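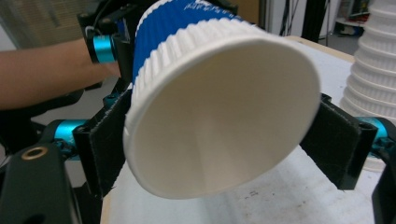 I went back to school this year at a age when most of my friends are paying for somebody else's tuition, and I've been meaning to write about the career center ever since. My program at Grundmont is a two-year evening certificate in business operations, and part of the deal is a class called Professional Practice, which I dreaded. I pictured a binder full of handouts about firm handshakes. Our first assignment was to take an ordinary object and explain to the group how we would sell it, ship it and store it, and I chose a paper coffee cup, the white kind with a blue ribbed sleeve around it. I thought I'd be done in two minutes. I talked for so long that the instructor had to hold up his watch!

The instructor is Oisín Ó Riain, and he has a way of asking one more question just when you think you've gotten away with it. Who pays if the boxes get crushed? What happens when the customer wants 200 this week and none the next? I went home and wrote pages of notes at the kitchen table, which I hadn't done since I was 19 or so, and my husband came down at eleven to ask if I was all right.

There are 37 of us in the evening group, and we're a mixed bunch. A few came straight from high school, a few are like me, and one man drives in from Flirninberg after a full shift (I don't know how he stays awake, but he always has his reading done). We get paired up for mock interviews, and mine was with a girl younger than my own daughter. She was so kind about my resume – and then she told me to cut the whole second page. She was right, too. It was mostly things I did in the nineties.

The part I'd recommend to anyone thinking about a program like this is the placement. You do 40 hours with a local employer before you finish, and the school helps you find one. I'm hoping for Sarotberg, the office supply people out past the fairgrounds, and I've already been over there once to say hello and get lost in their parking lot.

Placements start in August, so I have the summer to brush up on spreadsheets. If any of you have a favorite book or a patient nephew, please leave me a note in the comments. I'm still scared of pivot tables.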